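Jinbridge Family Learning Rooms
Progress report to the Arnari Fund
Submitted Mon 24 January

Prepared by Ntombi Venter, Program Manager

Purpose of the grant

The Fund awarded Jinbridge a grant to renew the construction play stock in its learning rooms and to put in place a storage system that children can use without adult help. This report covers the first half of the grant period. The final report is due in June.

Stock

At the start of the period the stock was held in mixed bins, and many pieces were worn or belonged to sets no longer in use. Saqib Sethi and Đạt Tăng completed the inventory in the main room. Of the pieces examined, 754 were kept and cleaned. The remainder were withdrawn. A first order of 1000 replacement pieces was delivered by Teixeira and has been checked against the packing list. The order favored slopes, arches and other shaped pieces, which staff had reported as being in short supply. A second order of 1000 pieces will be placed once the annex inventory is finished.

Storage and sorting

The previous bins have been replaced in the main room by divided containers. Staff tried sorting by color and sorting by shape. Sorting by color was quicker to explain to younger children, but it left small sloped pieces mixed with large bricks and made them hard to find. Sorting by shape has been adopted for the main room and will be reviewed at the end of the spring term. 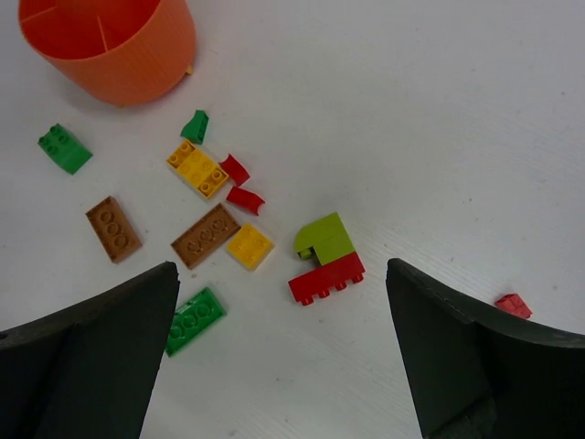

Bricks, slopes and arch pieces on the table beside a divided container.

Each session now closes with a tidying period led by the children. Emrys Watkins, who supervises the afternoon sessions, reports that older children take to the compartments readily. Younger children still need an adult at the table, and small pieces are sometimes put back in the wrong compartment. Picture labels are being drafted by Masaru Tsuji and will be tested before any are printed in quantity.

Attendance

Enrollment in the construction sessions stands at 27 children. The Wednesday group is full and a waiting list has been opened.

Variance from plan

Work in the annex is behind schedule. The shelving ordered from Bondwood arrived in the wrong depth and was returned, and the annex stock remains boxed until the correct units are fitted. No additional funds are requested. The supplier has accepted the cost of the exchange.

Next steps

Complete the annex inventory and place the second order.
Test and print the picture labels.
Train session staff in the sorting method used in the main room.
Submit the final financial statement with the June report.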